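Home Hands Wrists Covers & Fingertips Spares Service Notes Contact

Prolora Hand Cover and Wrist Service Kit

I put this kit together after two years of looking after the same five-fingered hand, and it's the one thing in the shop I use every week myself. If you run a robot hand on a silver wrist like ours, and it spends its days grabbing bottles and pulling on doors, you already know where the trouble starts. It starts at the thumb. Then it moves to the cable. The kit deals with both, and it also gets you through a change of cover without swearing (much).

What you get

5 fingertip pads, glossy black, push fit
1 stretch cover, black, one size
1 thumb pivot set with pin, washers and spare clip
1 side cable with 2 clips
1 tube of Drastberg light grease
1 hex key with a ball end, long enough to reach past the collar

The cover first. You can run the hand bare or covered, and I do both depending on the job. Bare is easier to inspect and you can blow the crumbs out of the finger links with a bulb puffer. Covered is grippier on smooth plastic and keeps dust out of the joints. Pull the cover on with the hand powered off and the fingers straight, little finger first, thumb last. If it bunches at the thumb joint, take it off and start over - tugging at it from the wrist end is how I tore my first three.

Now the thumb pivot. Take the pin out, wipe it, put a dab of grease on it the size of a grain of rice, and put it back. I do mine every 100 hours, and I swap the washers at 400. Edgardo Barredo, who builds the pivot sets for us, goes longer than that on his own hand and gets away with it, but he doesn't lift full bottles all day. If the thumb has started to click when it swings across the palm, don't wait for the hours to come up.

The cable wants a loose loop beside the wrist, never a tight one. Turn the wrist all the way each direction by hand and watch the loop. If it goes straight at either end, open the first clip and give it more. Our old cable came from Van Rooij and it was a good cable, I just ran it too short and broke it at the plug back in April. My fault! The new one is a little longer for exactly that reason.

After any of this, run the zero routine before you load anything. If you're on the Inera controller, set grip force back to its lowest step and work up from there.

My own check when the kit is on takes a few minutes: close on a bottle, lift it, set it down, then hook a door edge.

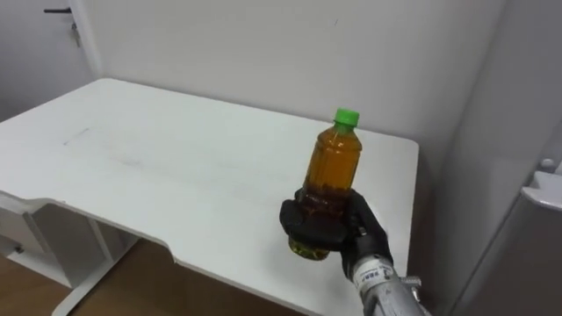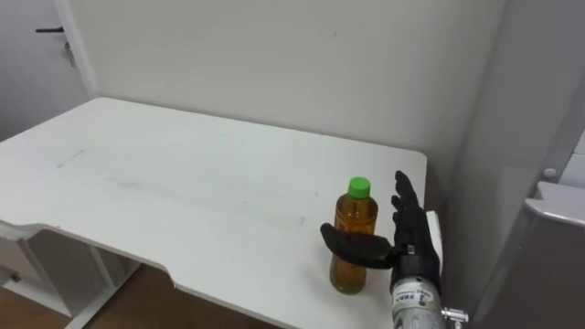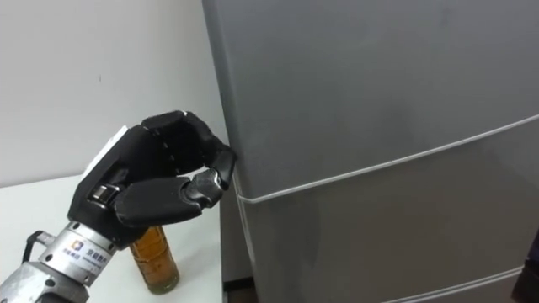 Thumb height is the setting I fiddle with more than any other, and it's the one I get the most mail about. Too low and a tall bottle wants to tip over the top of it, too high and the fingers have nothing to close against. With the green-capped bottle standing on the desk, the thumb crosses the front at mid-height and the fingertips stand higher than the cap, and that's a starting position I'm happy with for a straight-sided bottle. For doors I leave the thumb out flat underneath and curl the fingers down hard, so the tips do the pulling on the edge. It's rough on the tips, so look at the pads after a long run of doors and change any that have gone dull or started to lift at the rim. They pull straight off. Warm the new ones in your palm first and they'll go on a lot easier.

The pads and the pivot set are sold separately too, and the cover comes in a two-pack if you're as clumsy with it as I was. Write to me before ordering if your wrist has the older smooth collar, as the cable clips for that one are a different size and I have to dig them out of a drawer.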